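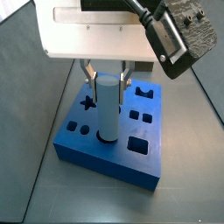
Filtgate Students Open Fitting Challenge to Schools Across the Region

JULTDEN, March – The Filtgate Robotics Club today announced that its student-built fitting challenge will be open to outside teams for the first time this spring. The event asks students to program a robot arm to pick up shaped pieces and place them in the matching holes of a blue board.

The challenge grew out of an elective course taught by Verena Frei, head of the engineering program at Filtgate. A total of 20 students are enrolled this year, working in teams on gripper control, camera setup and path planning.

"A cylinder and a round hole sound simple until the arm comes in at a slight angle," said Frei. "Our students learn to find the error, measure it and write down what they changed."
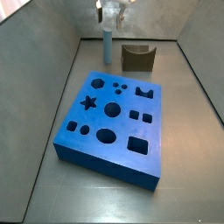 The challenge board, with the cylinder and a curved block behind it.

Each team will have 2 attempts at the full task. Points are awarded for correct placement, and further points for the written log that every team must submit with its code. The current class has recorded 1,241 practice runs since the start of the school year – the complete set of logs will be shared with visiting teams before the event.

Support for the program comes from Plorora, which has provided a grant for equipment and travel, and from the Đorđević Fund for Technical Education. Organizers expect around 700 visitors over the course of the event.
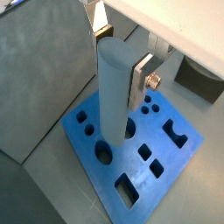 Teams may use their own control software or the starter code written by last year's class. A practice session will be held in the morning, and scored rounds will begin at 1 p.m. in the main hall.

"We want schools with small programs to feel they can enter," said Aranka Kelemen, director of outreach at Filtgate. "A team needs a teacher, a laptop and some patience."

Registration is open to high school teams through the end of April. Entry forms and the full rules are available from the Filtgate outreach office in Jultden.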